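Brunar hand-guiding kit, second version: review

The Brunar kit is sold to people who want to teach an arm a task by doing it themselves, either by moving the arm directly or by driving it from a second, smaller arm on the other side of the bench. It comes with the leader arm, a wrist camera, a two-finger gripper and the recording software. I have used it on kitchen work, mainly steel dishes on a white worktop, which is a fair test of both the grip and the picture.

Setting up took one afternoon. The printed guide covers the leader arm well and the wrist camera badly. The order of the cable connections is given on page 5 and contradicted on the fold-out sheet. Follow the sheet.

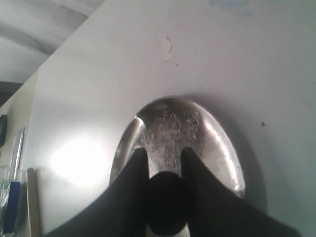

Châu Đàm

Remote control is the better of the two modes. The leader arm is light, and its joints hold where they are left, so the operator can stop to think in the middle of a movement. The delay between leader and follower is small enough to forget during slow work. It becomes noticeable when a rounded object has to be set down on steel, as there is no force feedback at all and contact has to be judged by eye. Beginners press too hard. Lemlem Admasu, who did half of the recording with me, took to watching the gap between the fingertips and ignoring everything else, and her runs were cleaner than mine.

Moving the arm by hand is quicker to learn and more tiring. The joints are stiff near the base, and the operator's own hands get into the recording unless they are kept well back along the forearm. I would use this mode for teaching a start position and little else.

The gripper fingers are matte black and taper towards the tip. They suit rims and small handles. The dark finish is a sensible choice over polished metal, where a bright finger would be hard to pick out. Two black fingers closing on a black object are another matter, and the operator has to go by outline.

Exposure is the weak point of the camera. White paint and stainless steel both throw glare, and the automatic setting hunts whenever the wrist turns. Fix the exposure by hand before the first run. The control is in the second menu, under Sensor, and it resets to automatic each time the software is restarted. I lost a full set of recordings to this.
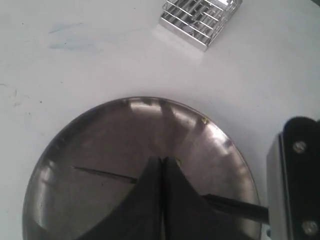
Wrist camera view, fingers over the steel plate.

We recorded 100 runs in each mode, with the dish moved a little between runs. The software stores each one as a separate folder and lets you trim the start and end, which saves a good deal of disk space. Deleting a bad run from the middle of a set renumbers all those after it. Keep written notes by time and leave the run numbers out of them.

The older Harnby kit has a heavier leader arm and a better manual. Its camera mount is also firmer: the Brunar clamp worked loose twice and needed a thin rubber washer, not supplied. On the other hand the Harnby software will not replay a run on the arm without a separate licence. Brunar includes replay, and it is the quickest way of finding out whether a demonstration was any good.

The price is 1,102 with the case, ordered through Emard. Delivery was prompt. The case is too shallow for the leader arm with its handle fitted, so the handle has to come off for every journey.

Recommended for remote control work at bench scale. Buyers who mean to guide the arm by hand all day should try one first.

Reviewed 10/4/25, software version 2.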